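Workshop > Reviews > Grippers > Makari soft finger set

I bought the Makari fingers from Ikolico in July, 337 dollars with shipping. The set has 4 fingers, so you get one spare pair. Mounting took me 20 minutes, and the screws were a little short for my arm.

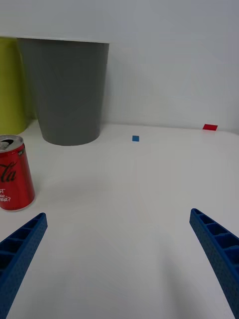 The grip is gentle. A soda can keeps its shape, and small flat blocks come up well if you approach slowly. After some 600 picks one rib has a thin crack. Gallach makes a stiffer pair, but it scratches. I would buy Makari again, only with better screws.

We use cookies to remember your settings. Accept

© Idahosa Reviews | Contact | Back to top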